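Qui sommes-nous ?

Zitik est une petite maison qui prête et vend du matériel de jeu pour la cuisine : vaisselle légère, aliments factices, petits ustensiles, et aussi quelques vrais appareils que l'on pose débranchés sur la table. Nous travaillons pour les écoles maternelles, les ludothèques, les ateliers de langue et les familles. Notre magasin et notre réserve se trouvent dans le même bâtiment, au bout de la rue Solberg, derrière l'ancienne imprimerie.

Nous avons commencé avec une seule armoire. C'était une armoire de classe, avec des portes qui fermaient mal, et dedans il y avait des fruits, des assiettes, des casseroles et une balance. Les collègues des autres écoles venaient emprunter une caisse pour deux semaines et la rapportaient souvent avec une chose en moins et une autre chose en plus. De ces échanges est née l'idée de Zitik. Aujourd'hui, notre réserve compte 2,869 pièces, toutes notées dans un grand registre, et 1,951 d'entre elles sont disponibles au prêt. Le reste est en vente, ou bien attend une réparation.

Ce que nous faisons

Le prêt est notre activité principale. Une école choisit un thème, nous préparons une caisse, et elle la garde le temps qui lui est nécessaire. Les thèmes les plus demandés sont le petit déjeuner, le marché, la salade de fruits et le repas de fête. Il existe aussi une caisse « ranger la cuisine », que les enseignants aiment bien au début de l'année, parce que les enfants y apprennent à mettre ensemble ce qui va ensemble : les assiettes avec les assiettes, les fruits dans la passoire, les flacons debout.

La vente vient en second. Nous vendons notre propre série, Skimari, composée de vaisselle ovale et ronde dans des couleurs douces, et nous revendons des pièces isolées pour compléter un jeu déjà existant. Beaucoup de personnes nous écrivent pour une seule assiette, et nous leur répondons toujours. Une assiette perdue, dans un jeu de quatre, cela change la partie pour les enfants.

Enfin, nous proposons des ateliers dans la salle Anurgate, à l'étage. On y joue à préparer un repas, on nomme les objets, on les trie, on met la table, on débarrasse. Les ateliers sont ouverts aux petits groupes scolaires et aussi aux adultes qui apprennent le français. Je dois dire que cette deuxième partie me tient beaucoup à cœur. Le français n'est pas ma première langue, et j'ai appris les mots « passoire », « couvercle » et « égoutter » avec des objets dans les mains, bien avant de savoir les écrire.

Comment nous choisissons les objets

Nous regardons d'abord la taille. Un objet de dînette trop petit oblige l'enfant à jouer avec le bout des doigts, et il se fatigue vite. C'est pour cette raison que nous mélangeons des aliments de jouet et de la vaisselle plus grande, proche de celle de la maison. Le mélange surprend parfois les parents – une banane de jouet à côté d'un vrai petit four – mais les enfants l'acceptent tout de suite.

Ensuite nous regardons la couleur. Nous préférons, pour les assiettes et les plats, des teintes calmes comme le vert menthe ou la lavande, et nous laissons les couleurs vives aux aliments. De cette façon, le regard va vers ce que l'on cuisine. Une rondelle d'orange se voit très bien sur une petite assiette bleu foncé, et un enfant de trois ans la trouve sans aide.
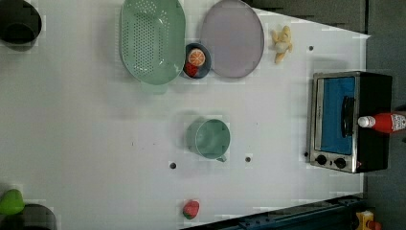

Le troisième point est l'entretien. Toutes les pièces qui reviennent d'un prêt sont lavées à l'eau tiède et au savon, essuyées une par une, puis laissées à l'air jusqu'au lendemain. Les passoires demandent plus de patience, car le savon reste volontiers dans les trous. Une pièce fendue n'est jamais remise dans une caisse. Nous la gardons dans un bac à part, et si elle ne peut pas être réparée, elle quitte le registre.

Pour les appareils, nous sommes plus sévères encore. Ceux que nous prêtons servent uniquement au jeu et ne sont jamais mis en marche. Nous demandons que l'adulte vérifie la porte et les boutons avant de confier l'appareil aux enfants, et qu'il le pose sur une table stable, assez loin du bord.

La préparation d'une caisse

Chaque caisse est d'abord étalée sur une table claire, avant d'être emballée. Nous posons tout à plat, sans empiler si c'est possible, et nous comparons avec la liste. Cela prend du temps et nous y tenons. Les grands plats vont au fond de la caisse, les petits objets dans un sac en tissu, et la liste est glissée sous le couvercle avec une feuille d'idées de jeux.

La feuille est courte. Elle propose deux ou trois situations, par exemple « un ami arrive et il a faim » ou « on a tout mélangé, qui range quoi ? ». L'enseignant en fait ce qu'il veut. Certaines classes nous renvoient des idées écrites au dos, et plusieurs ont trouvé leur place dans nos caisses actuelles.

Prêt, dépôt et horaires

Le prêt est ouvert à toute école ou association du département, après une inscription simple. La durée habituelle est de 2 semaines, renouvelable une fois si la caisse n'est pas attendue ailleurs. Nous ne demandons pas de caution pour les caisses ordinaires. Pour les caisses avec appareil, une attestation d'assurance est nécessaire.

Les familles peuvent venir au magasin pour acheter ou pour déposer des jeux dont elles ne se servent plus. Nous acceptons les pièces propres et entières, même isolées. Merci de ne pas laisser de sacs devant la porte quand nous sommes fermés – la pluie les abîme et nous devons alors beaucoup jeter.

Le magasin est fermé au mois d'août. Pendant cette période, nous faisons l'inventaire et nous répondons aux messages avec un peu de retard. Les réservations pour la rentrée sont prises jusqu'à la fin de juillet, et les retours se font sur rendez-vous.

Pour nous écrire, utilisez le formulaire de la page Contact, en indiquant le nom de l'école, l'âge des enfants et le thème souhaité.

Page mise à jour le 14/1/19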